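3.2 Moisture loss of stored onions between intake and dispatch

The second part of the study concerns the weight which onions lose while they stay in the store. A grower is usually paid by the weight at intake, but the buyer pays by the weight at dispatch, and the difference can become a source of dispute. We followed 316 crates at the Tovton packing station, from intake until September, when the last of them were dispatched.

Every crate carried its own number and was weighed empty before filling. The crates were placed in 4 blocks inside the store, and 12 crates from each block were selected for repeated weighing. The remaining crates were weighed only two times, at intake and at dispatch. The person who made the weighing did not know the earlier results, so that a reading could not be adjusted to the expected value.
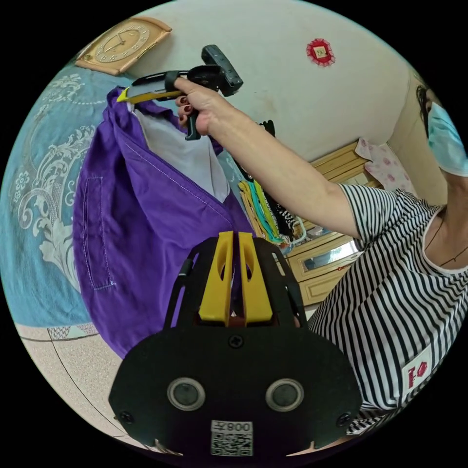
Department of Postharvest Handling and Storage, Jikimau Agricultural Institute

Figure 3. Hand-held gripper with two yellow fingers.

Crates were carried to the scale by the same route each time and left on the platform until the display became stable. Each weighing was repeated 3 times and the middle value was taken. If the scale did not return to zero after the crate was removed, the whole set was rejected and made again.

Loss was calculated as a share of the net weight at intake. We did not separate the water that evaporates from the skin and the dry matter that is used in respiration — for the practical question of payment both of them are simply missing weight. Sprouted and rotten bulbs were left in the crate until dispatch and then weighed apart.

The crates nearest to the air inlet lost more weight than those by the back wall. This agrees with the earlier observation of Onyshchenko, who worked in a smaller store with the same direction of air flow. The difference between the upper and the lower crates of one block was less clear, and in one block it had the opposite sign. We return to this block in Section 4.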